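Can a two-finger gripper put a bedroom away yet?
Home and Shop Automation board > Manipulation

rundel_bench
Posted November 24, 2018

Splitting this off from the vacuum thread, where it was getting buried.

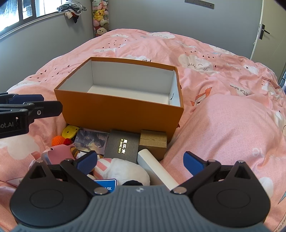 My position is that putting small things in a box is the right benchmark for household machines, and that we are further from it than the people selling arms want to admit. Folding gets all the attention. Folding is one class of object. On a bed you have plush, crochet, a picture card, a gift box, a cardboard box with a lid and a cylinder, all touching each other, on a duvet that moves whenever you push on it.

A parallel or angular jaw with compliant pads handles each of those if you present it alone on a hard table. Put them in a row on bedding and the first problem is finger clearance. There is no gap to put the second finger into. The second problem is that pressing down to get under an object sinks the object.

Interested in numbers if anyone has them.

mlamrani
Reply

Numbers from my own setup, not a bed but a padded bench. 14 mixed items, single arm, overhead depth camera, open bin. It cleared 12. The two left over were a flat card and a tube. The card failed every time. The tube rolled on contact and ended up outside the reachable area.

Plush was the easy part. You can grab it badly and it still comes up.

s_marwat
Reply

Plush is easy until it is lying on top of something. Then you lift the toy and drag a card along with it, or you pinch both and drop the card halfway. Your planner logs that as a good pick and the card is now somewhere it did not expect.

What was your cycle time? 12 of 14 means little to me without it.

mlamrani
Reply

Up to 2 minutes per item with retries. I did not say it was fast.

s_marwat
Reply

So a person finishes before your arm has the first one in the bin. I would call that a no.

Nanami U.
Reply

Disagree with the time argument. I don't care if the dishwasher takes longer than I do, and I don't stand next to it. If a machine can clear a bed while I'm at work, cycle time is a battery question.

What I do care about is damage. A paper card or a light carton with a lid has a small window between slipping and crushing. Are you running force control or just closing to a width?

mlamrani
Reply

Closing to a width, with a current limit. I creased one box lid before I lowered the limit.

Reiko H.
Reply

Shop-floor view. We do kitting at the Sutdale plant and the rule is that nothing soft goes under the part. The fixture does most of the work. A McAlister feeder separates the pieces before the arm ever sees them, and if two arrive touching they go around again.

A duvet is the opposite of a fixture. I would want a nudge step before any grasp: push the row apart, look again, then pick. That costs a second image and some travel but it fixes the clearance issue in the first post.

rundel_bench
Reply

Agree on the nudge. I tried it in April with the Gundutel wrist. On fabric, the items on either side follow the one you push, because the cloth bunches. Pushing from above with closed fingers was better than pushing from the side.

For cards I have been sliding one pad along the surface and lifting the edge against it. Works on the table. On bedding the pad digs in.

renji_a
Reply

Has anyone tried suction for the cards and the flat boxes, and jaws for the rest? Tool change is slow but you only need it once if you sort the picks by type.

Reiko H.
Reply

We use both. Suction is fine on the coated cartons. It does nothing for knitted material, so your sort has to be right the first time or you waste the change.

s_marwat
Reply

Also, where does the box sit? If it is on the same duvet, every push near it can tilt it. I'd clamp the bin to something rigid and take the longer travel.

mlamrani
Reply

Mine is bolted to the bench. I will rerun with it loose on a comforter and post the log, including the drops.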